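## 5.2 Checking the simulated room before a navigation run

Applies to the Tralby mobile base with the Griketti simulator. Complete this section each time a room file is loaded or the camera mount is changed.

1. Stop the base controller and set the drive state to HOLD.
2. Load the room file and wait for the status line to read READY.
3. Open the forward camera view. Check that the floor fills the lower half and that the door is open.
4. Confirm that small items near the base are rendered. If an item is missing, reload the file.

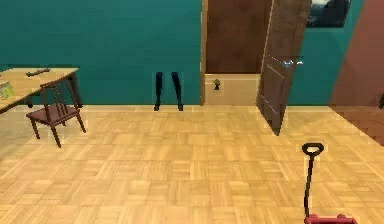 *Figure 5-2. Forward camera view with the door open. The red wagon is at lower right, with its handle upright.*

5. In the **Clearance** tab, set the obstacle margin to 40 mm. Thin items such as chair legs and the wagon handle are lost from the map at lower settings.
6. Start the depth check and let it collect 2,000 samples.
7. Compare the depth map with the camera view. Repeat step 6 if the doorway is shown as closed.
8. Save the map and set the drive state to RUN.

**Note:** The depth check ignores patterned floors by default. Leave this setting on for parquet.

**Caution:** Do not change the margin while the drive state is RUN. The planner keeps the old value until restart – the base may then plan a path through an obstacle.

If the depth check fails 2 times in a row, recalibrate the camera as described in Section 5.4.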